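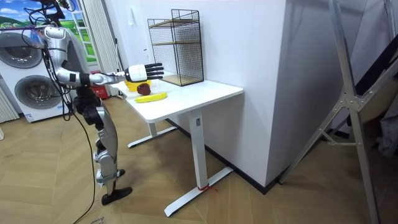

A yellow bowl on a white standing desk.

Skaststead gets its first shared soup kitchen night, and the town is hungry for it

15 July 2019

Skaststead has a new weekly supper, and if the first evening is anything to go by, it's going to need more chairs! The Keluten Supper opened in the old grain hall on Over Street with 56 people at the tables, a line at the door and two very large pots of lentil soup that were scraped clean before eight.

The idea came from Farzana Bukhari and Iida Hirvonen, who met at a bread class in January and got talking about how rarely they ate with their own neighbors. Bukhari grew up with long family tables. Hirvonen had just moved to town and knew hardly anyone. By spring they had the hall, a borrowed stove and a list of people willing to chop onions.

"I thought we'd get a dozen friends who felt sorry for us," Bukhari said, laughing. "Then I looked up and there were people I'd never seen before, holding their own spoons."

The menu is simple and changes every week - one soup, one bread, one salad and whatever fruit is cheap. Opening night brought red lentil soup with lemon, a dark rye loaf from Hirvonen's oven and a cucumber salad that several guests asked to take home. Dinner costs $2 for anyone who can pay it, and those who can't just sit down and eat.

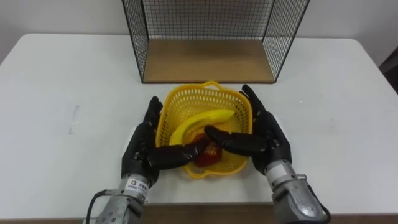
The money side is looking good, too. Awan, the grocery on the corner, is giving the supper its day-old vegetables, and a bake sale last month brought in $1000 for pans, bowls and a proper ladle. Kausar Hayat, who runs the shop, came by after closing and stayed for two helpings. He has already promised squash for the fall.

Sohail Bhutto brought his three children and his mother, and all of them ended up on dish duty. "My youngest has never washed a plate at home," he said. "I'm coming back next week so I can see it again."

The hall holds 100, and Hirvonen would love to fill it. She is hoping to add a cooking hour before the meal, where people can learn a dish from whoever is making it that evening. Shamim Sethi has signed up to go first with her chickpea and spinach stew, a recipe she says has never been written down and may take a few tries to get onto paper.

Doors open at six every week through the end of summer. Bring a bowl if you have one, and come early if you want the end piece of the rye.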